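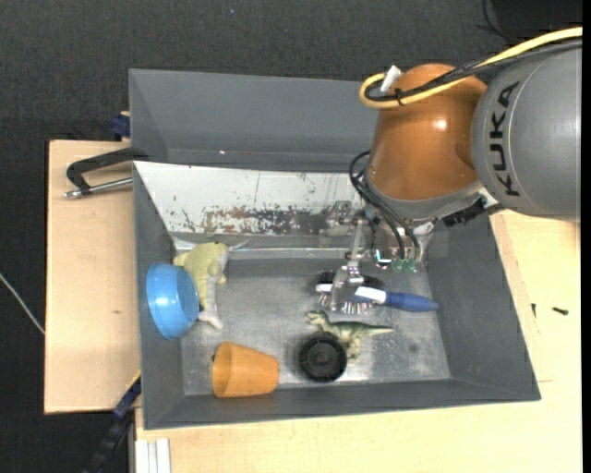
Last changed: Sunday, January 25, 2026

From: Henrike Böttcher
Re: Bin cell budget, second round

Leszek,

Answers to your points are below, with your message quoted at the bottom so the others on the list have it.

The arm stays out of the budget. The KUKA is written down already and Giltberg have confirmed they don't want it back at their site before the end of the lease. Please take that line off the sheet, because it makes our total look much worse than it is.

Grippers. I would buy two spares of the parallel-jaw type we have now and leave the suction option for next year. Suction does well on boxes, but our test set is things like marker pens, cups, a bowl and toy dinosaurs, and I can't see a single cup dealing with all of those. Mohammadi quoted seven weeks for delivery, so if we want them by spring the order has to go in this month. I would also ask them for a spare circuit board. The one on the gripper is out in the open, near the base, and I don't like having only one.

The bin. I agree it should be replaced. The floor is scuffed and the panel on the far left wall is stained and scratched, and it is reflective enough that I'd expect it to give the depth camera trouble. Sekport make a matt-coated bin with sloped walls in nearly the same size. I'd take three, one in use and two on the shelf.

Fixing it down. You have a bench frame on your list as "nice to have". I would move it up. At present we have a C-clamp on a cardboard-covered board and the whole thing sits on a wooden table. That was fine for a trial. If we are going to leave the cell running over lunch, the bin needs to be bolted to something, and whoever quotes for the frame should be told where the bolt holes go before they start.

Cables. Nothing in the sheet for these at all. The yellow one loops over the top of the orange joint on a small clip and the black ones run down the side in a bundle. A proper dress pack is dear, some 10 per cent of what we have left, but I would still put it in. If it has to wait, then at least a box of better clips and a spare of each cable.

Test objects. Virodness offered their set of 77 items on loan. I'd say yes, and keep ours for the daily check. No money needed apart from postage.

Could you send round a new version of the sheet with the frame and the cables in it? I am away for part of the week but will read mail in the evenings.

Henrike

Leszek Mazurek wrote:
> Hello all,
>
> First draft of the equipment sheet is in the shared folder. Main
> questions from me:
>
> - Do we carry the arm in this budget or not?
> - Spare grippers, or one spare and a suction tool?
> - New bin: is it worth it, and how many?
> - Bench frame is down as nice to have. Objections?
> - Do we buy more test objects or borrow them?
>
> Prices are before tax. I have not asked anyone for a discount yet.
>
> Leszek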